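4.2 Object size and naming in the home sessions

The word lists from Rindton and Bimia were scored in the same way. A child received one point when the name was given without help, and half a point when the first sound was offered. In total 1218 answers were kept, and 17 were removed - mostly because two children answered at the same time.

Names of toys were learned earlier than names of tools in both towns. The difference was larger in Bimia, where 643 of the answers were collected. Color words caused the most doubt, as many children said the color in place of the name (see Figure 2).

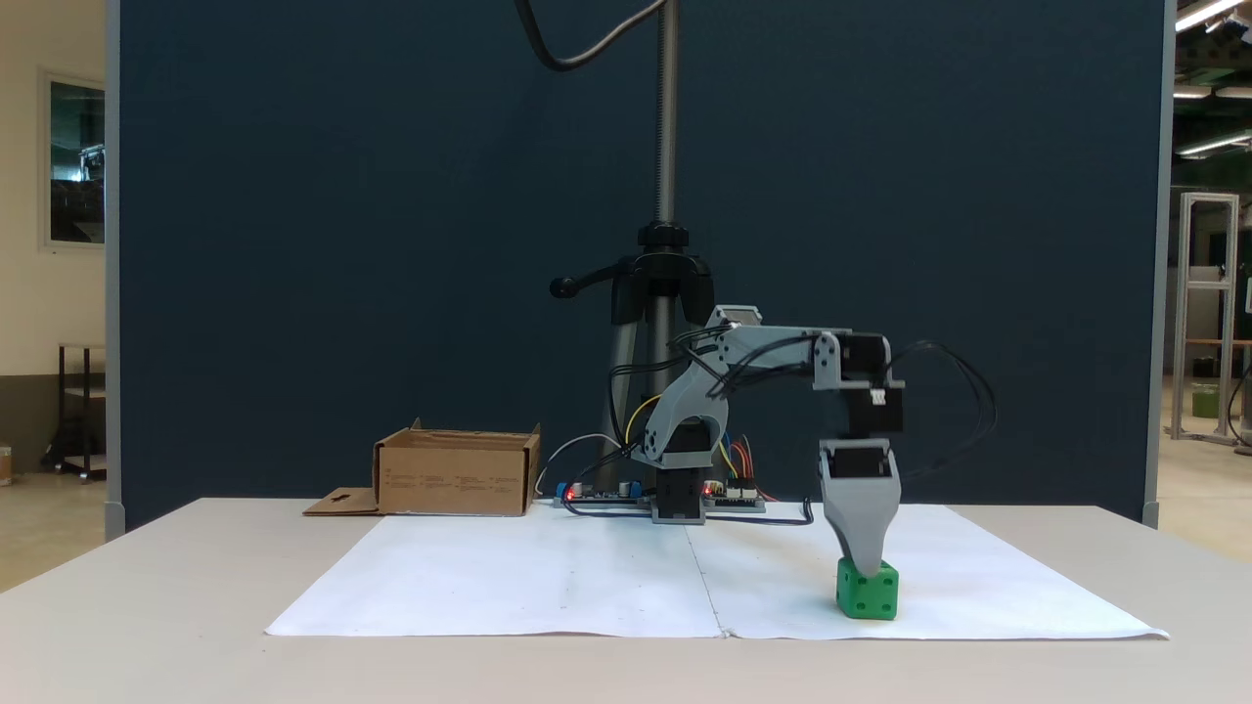
Figure 2. A green cube with round dimples on its faces, on white paper.

Dalsgaard objects that a color answer is still a correct answer, and that half a point should be given for it. We return to this in Section 5.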